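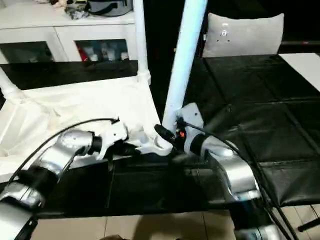 My fabric storage cube is driving me nuts and I need help before I throw it out the window. It's the kind with white tubes and plastic joints, and the white fabric goes over the tubes. Mine is a Brotine, bought secondhand, no instructions. I've got it on the big table with the black mat, and as you can tell from all the wrinkles, the fabric sags between the tubes and stays partly folded however I go at it. The tall poles stick straight up from the joints and I can't tell if they should go in before the fabric or after. Any ideas? 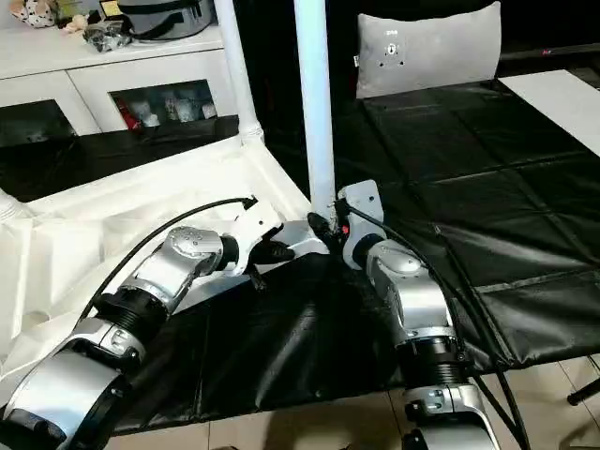 Tall pole at the joint, fabric over on the left

I've been at this for 56 minutes now!
Posted by tubesandtears, Wednesday, November 15, 2023

hemlinehattie
Oh, I had one of these in my sewing room! Leave all the joints a little loose until the whole thing is up, then go around and push everything home. I did mine tight as I went and the last side was nearly 9 inches off – had to start over. Get the fabric on while the tubes still wiggle, corners first, and smooth it toward the middle. A padded table is a good spot for it, mine scratched up my floor.

Drulavmont
just buy a shelf

porchlight_200
Poles first on mine, but it was a Trultstead so yours could be different. Check that each pole goes all the way down into its joint, I had one sitting a bit high and the fabric never pulled flat. Wrinkles came out by themselves after a couple weeks with blankets inside.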